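Checklist for the street speakers, Rolthorpe town centre, August round. Filled in on foot by Seren Kemeys, comments hers. Copy to Binta Ogundipe at the council office.

The contractor's sheet had every line ticked before I set off, so I've gone through it again from scratch.

## Poles and fixings

- [x] Brackets tight on all 14 poles
- [ ] No sharp edges below head height. **Fail.** Strap end sticking out by the chemist, same as last time.
- [ ] Cable ties replaced where faded. Sheet says done. They look very old for new ties.
- [x] Nothing hung from the speakers (one flower basket, moved)

## Power

- [x] Cabinet locked
- [ ] Test label in date. Couldn't read it. I'm not ticking a label I can't read.
- [ ] Spare key signed for. Jeltum say they have it. Jeltum said that in spring too. 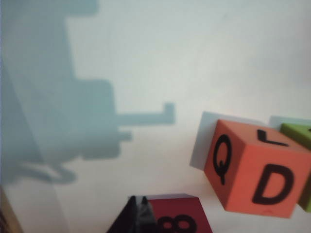

*2 min read*

## Sound

- [ ] Off by 6 pm. **Fail.** Still playing at 6.20 outside the bakery.
- [ ] Level agreed with residents. Which residents? The flats over the shops tell me they were never asked. Over 300 people signed the petition and the reply was a leaflet.
- [x] Crossing beeps can be heard over the music, both sides of the road
- [ ] Volume limit set on the Prukorine unit. I was told it "can't go above" the limit. I'd like to see someone try it with a meter in the street.

## Emergency use

- [x] Music cuts out when the microphone is switched on
- [ ] Spoken message clear at the far end of the market. I could make out "please" and not much else. Mr Bạch at the shoe repair stall got less than I did.
- [ ] Staff shown how to use it. Two names on the list, one of whom has left.

## Still to do

1. Strap end trimmed and capped. Quote is £195, which seems a lot for a strap.
2. Timer checked against a proper clock.
3. Written answer from Jeltum about the key.
4. Repeat the message test on a market morning, with the stalls up.

Binta, please don't mark this one as passed until item 2 is sorted. A phone call from the contractor won't do.

S.K.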